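Jollside Residents' Forum > Shared Kitchens > Crockery provision

Onditer_Office
Members are advised that the shared kitchen inventory will be revised in August. It is proposed that plates be standardised and personal mugs removed from common areas.

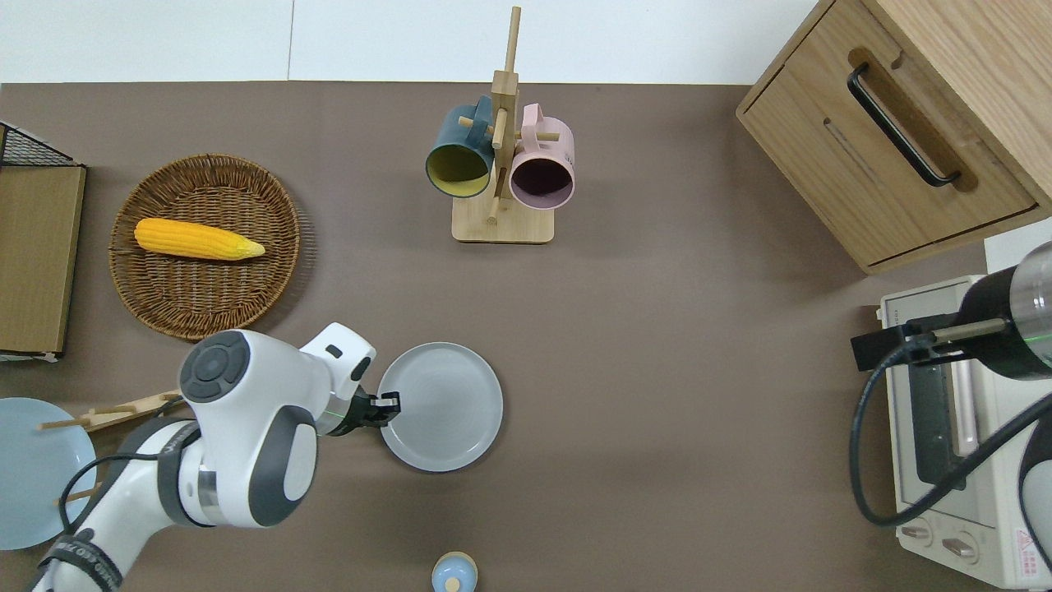
Light grey plate, raised rim.

Cokley6
I wish to record an objection. Personal mugs cause no difficulty on our floor, and the notice cites no complaint.

Signe Midtbø
I support the plates but share the concern regarding mugs. A stand takes up little room and keeps the cupboards clear.
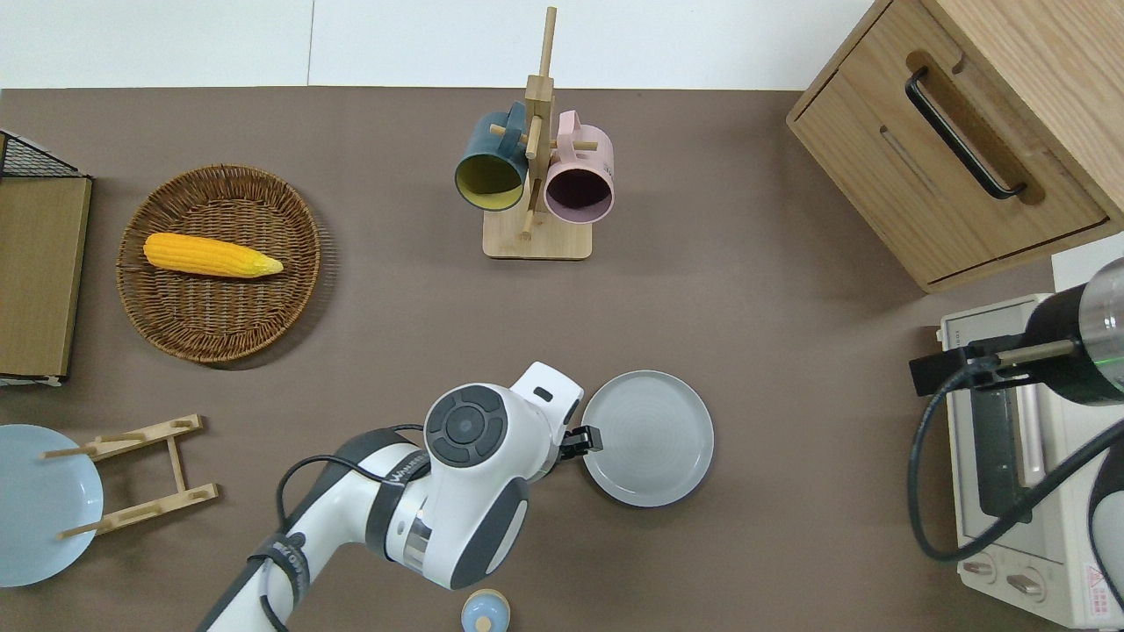 Should the office require names to be marked on the base, I would consider that reasonable.

Contreras_110
I must disagree with both previous members. Unclaimed mugs remained in our cupboard throughout last winter, and marking was requested then without result.

Onditer_Office
The objections are noted. Mugs bearing a name and flat number may remain. Unmarked items will be stored for six weeks.

Cokley6
Please confirm where they will be stored.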